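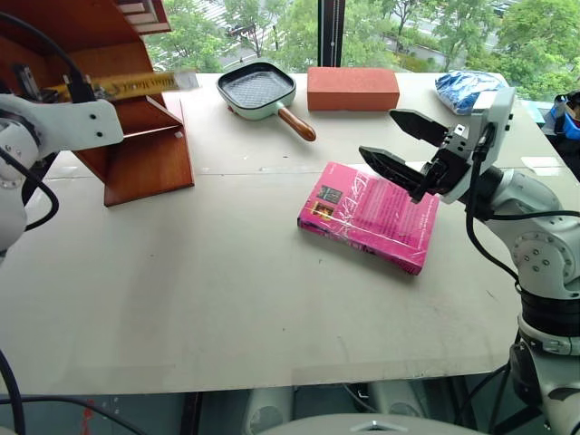

*Sorting table, with the brown shelf unit at the back left and the unsorted items beside it.*

**Progress report, household sorting and storage, Zernine site**
13 March 2024
Prepared by Kátia Figueiredo for the Hindar fund

The February plan promised a working layout for mixed household goods by now. I would call what we have a layout. Whether it works is another matter.

The shelf unit is in use and I have no complaint about it as furniture. My doubt is about what we expect it to hold. A grill pan with a wooden handle, a brick, a crumpled blue plastic bag and a pink paperback don't belong to any one category, and the Raudsepp storage guide we paid for treats everything as if it were a box. The bag won't stand up on a shelf. The pan needs more depth once you allow for the handle. I asked for a rule on both and was sent the same guide again.

Our item list now stands at 713 entries, of which 304 have an agreed place. I don't find that impressive for the money, and I'd treat even the 304 with care – 50 of them were placed on paper only and still have to be tried on a real shelf.

The table itself is a smaller worry. It is big enough, but the pale top has picked up scuffs, and the glare on it is strong in places.
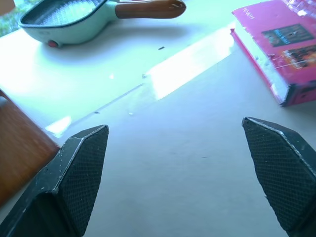
*Table surface at the seam, with glare along the far side.*

Jerkel has offered a matte cover for the top at no charge. The surface is fairly matte already, so I'm not convinced a cover will change much, and I would sooner try moving the table first.

Spending is within the grant. Two requests for the next period:

- permission to drop the Raudsepp guide and write our own rules for soft and long-handled items
- a decision on whether heavy things such as the brick go on the shelf at all

I can't give a finish date until the second one is settled.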